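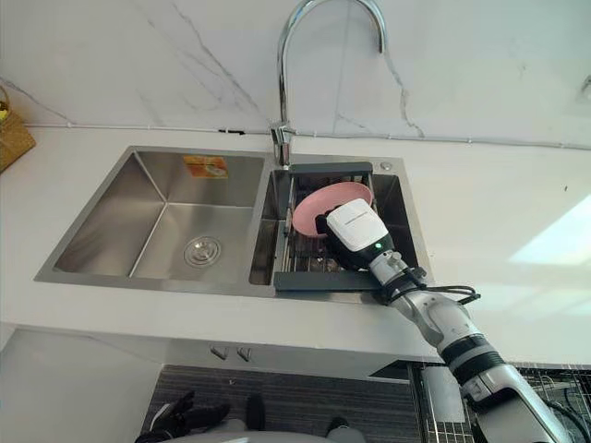
Saturday reset, the kitchen edition

2026-10-10

Ok quick one, I have bread in the oven and a kid to pick up at three. A few of you asked how the new sink setup is going after my rant last month so here we go. No particular order.

Short version: I like it. Mostly. I would change the small basin and I would change nothing about the drawer.

Longer version. We've been in the Nornham place since spring and I had never had a double sink before. Always one big tub and a plastic drainer on the counter dripping all over everything. So I treated the small side like a second big side for months. Filled it up with bowls. Then both sides were full and I was rinsing lettuce in the bathroom. Not kidding.

The fix was a rack that goes over the small basin and stays there. It's the roll-up kind, steel rods with the dark gray ends. Water falls straight through into the basin. I wanted one from Zurkance because Hadi Rawashdeh (next door, two doors down from the laundromat if you know our street) swears by his, but they were out of the narrow size so mine came from Grajales in Junmont. $16. I was sure it would slide around and it doesn't, or not enough for me to care.

New rule then. Big side is for washing and stays EMPTY in between. Small side is for drying. That's it, that's the whole rule. I break it on weeknights.

What goes on the rack: plates, a pot lid, the one good knife lying flat. Cups upside down. What does not go on the rack: the cast iron, anything with a wooden handle, and the giant colander, which tips over and takes the plates with it. Ask me how I know.

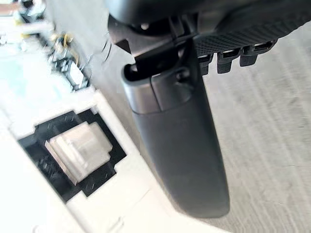

Wiping down is the part I always rush. I used to spray the whole counter at once and then chase puddles with a wet rag, pushing crumbs into the corners and calling it clean. Now I do dry first, then damp, then dry again, and I do it in sections. Crumbs love a pale surface with a wood grain, you can't see a thing until the light comes in low and then it's all you see. So on anything like that I go with the grain, long strokes, and then look at it from the side. On white it's the opposite, every coffee drip yells at you from across the room. I don't know which is worse. White, probably. At least white tells you the truth the same day.

No fancy sprays by the way. Dish soap and warm water, a drop, less than you think. The marble gets its own cloth and nothing sour goes near it. I had a lemon accident in the last apartment, small one, but there was a dull spot forever and I looked at it every single morning while the coffee ran.

The other place stuff hides is along the bottom of the backsplash where it meets the counter. Old toothbrush. Thirty seconds. I do it while the kettle's going and feel very smug about it.

Ok the cups. We own too many cups. I did a pull-everything-out day last weekend and it got a bit emotional, there were travel mugs in there with lids from other travel mugs. The glass ones stayed. Most of the mugs left – gave a box to my sister, who did not ask for it. The plastic ones I was going to toss and then didnt, they're the only ones that survive the kids and they weigh nothing. They live down low now so small people can get thier own water. This alone has saved me so many trips. 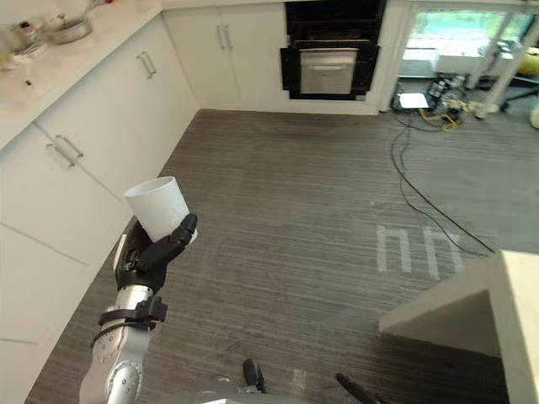
And I've stopped stacking cups more than two high. Stacked tall they stick, and then somebody yanks, and then it's a whole thing.

Same idea with pans. One saucepan gets to live out on the counter because I use it every day, oatmeal, eggs, rice, whatever. The others go in the cabinets. If a second pan shows up on the counter and stays overnight then I know I'm behind and I go deal with it before breakfast. Jars too. One jar out, fine. Four jars, and suddenly it's a pantry.

Floor: carpet in a kitchen area, yes, I know, you've all told me. It's gray with stripes and hides more than it should. Vacuum first thing, before anybody's eating. I do the strip along the cabinets with the narrow nozzle and the middle with whatever is already on there.

Now the drawer. I was so against the drawer! A pull-out dish rack under the counter sounded like a place for plates to get chipped. I take it all back. Wire slots, plates stand up on their own, and you pull it out, drop them in, shut it, done. My mother-in-law put away everything at Sunday lunch without asking me once where it went.

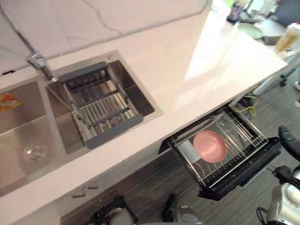
My only tip is don't fill every slot. Leave gaps. Plates that touch come out with that wet line down the back and then you're drying them by hand anyway. Small odd things can go at the side as long as they lean and don't roll.

And dry the handles on the cabinets when you're done, wet hands all day long, they get gross quicker than you'd think.

Still to do: under the sink (scared), the spice situation, find out who keeps putting the peeler in with the batteries. If someone has a good way to store baking trays standing up please tell me in the comments, mine fall over like dominoes every time I open the door.

Timer's going. Bread!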